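Teleop day, thread. Typing between runs so excuse the state of it

1/ Task this week is the lid task. Small black pan with a corn cob in it, glass lid next to it, arm has to pick up the lid by the blue knob and put it on the pan. Sounds like nothing. Took me most of the morning to do it well once.

2/ For anyone new: I'm not writing code for the movement. I drive the arm from a second, smaller arm on the desk, it copies me, everything gets recorded. Enough good goes and the model learns off them. Target is 60 for this task. 26 in the bag by lunch.

3/ First lesson, again, as every time. Slow hands are bad hands. If I dither over the knob the robot learns to dither over the knob. Mahtab Hassanpour played me back one of her runs and one of mine side by side and mine looked like someone looking for their glasses in the dark.

4/ Hers are lovely btw. Straight in, close, up, across, down. No fuss. Asked her how and she said she decides where the fingers are going before she touches the leader arm. Right. Ok.

5/ Gripper matters more than I thought. Two flat fingers, round-cornered knob. Come in square and it holds. Come in at a slant and the lid swings round while you lift, then you're trying to land a swinging lid on a pan and you've lost it. Bin the run, reset, go again

6/ Where it all sits at the start of a go. Lid left, pan in the middle with the handle pointing at me, arm waiting over on the right:

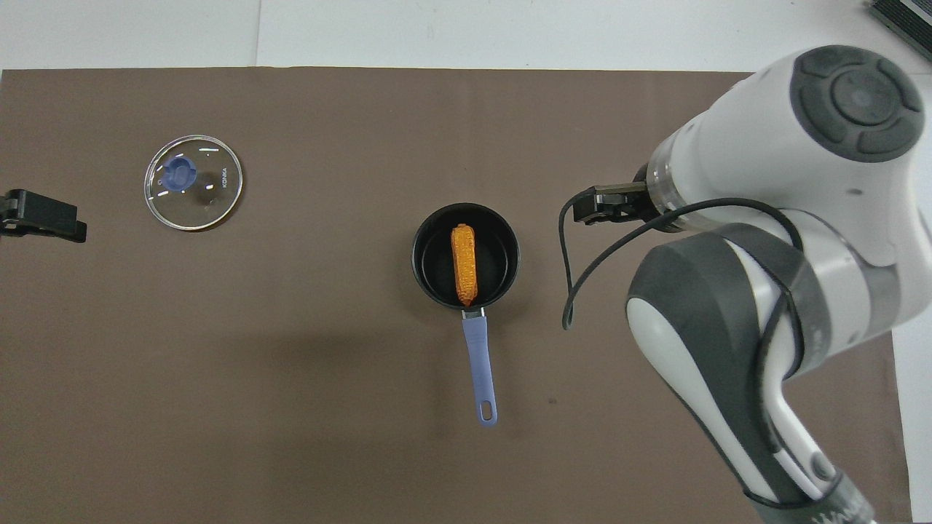

7/ Resets. So many resets. Pan goes back, lid goes back, but NOT to exactly the same place. Did that on the last task, everything lined up to a bit of tape, and the robot was brilliant until Bhupendra Maurya nudged the pan a thumb's width and it went for thin air. So now we shuffle. Lid up a bit, down a bit, turned so the writing faces another way.

8/ Same with the corn btw. Sometimes upright, sometimes across, sometimes poking up a bit so the lid doesn't seat. I keep those ones seperate, undecided if they help or just teach it to be happy with a wonky lid. Views welcome

9/ Tried the hand guiding way too, where you take hold of the arm itself and walk it through. Much nicer feel, you get the weight of the thing. But then my sleeve is in every single recording and the model gets very keen on sleeves. Pouran Nikzad at Sostcombe swears by it for wiping and drawers, so might be just me. Back to remote.

10/ Cable. Watch your cable!! The one at the gripper hangs in a loop and if you roll the wrist too far it pulls tight and you get a little jerk in the data. Lost 5 runs to that before I spotted it in the plots. Now I roll the other way round, takes longer, fine

11/ Someone asked about glass. Yes it's a pain. Camera sees mat through the lid plus shiny spots from the lights, and the shiny spots move when the lid does. Knob being bright blue helps loads. If I'd picked the kit I'd have gone for a coloured knob on purpose, I did not pick the kit

12/ Tea. Back in a bit

13/ Ok 56. Hands hurt. Last few are scruffy so I may redo them in the morning when I'm less cross, no point padding it out with rubbish

14/ Training goes on overnight, Babak Zarei has the machine booked. Will post how it does with the lid, good or bad. If anyone at Skornitz has done lids with a two finger gripper pls shout, esp how you handle the letting go bit. Mine drops it the last half inch every time and the clatter is going right through me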